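# How to Pack a Small Desk Kit Without Buying a "System"

Every organizer brand wants you to believe your pens need a method. I've tried a few, including the Gosselin roll and the Edurix tray set, and I ended up back with one zippered case.

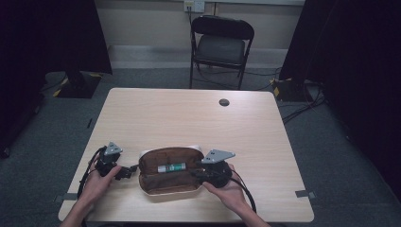 Start by emptying your current pouch onto a table. Most of it will be junk. I'm suspicious of any guide that tells you to sort it by color or "purpose," so skip that.

1. Put back what you used this week. For me that was 5 things.
2. Test every pen. Throw out the dead ones today.
3. Anything that can leak or melt, like glue or lip balm, goes in with its cap pushed down hard.
4. Lay long items flat first, then fill the gaps.
5. Close the zipper. If you have to force it, take something out.

The Brullano site claims a packed kit saves 200 hours a year. I'd love to see how they got that number. Mine saves me a trip to the supply drawer.

Do you need dividers? Probably not. They eat space, and small stuff slides under them anyway. Elastic loops are a little better, at least until they stretch out. My last set went slack by June.

Repeat when the zipper starts to fight you.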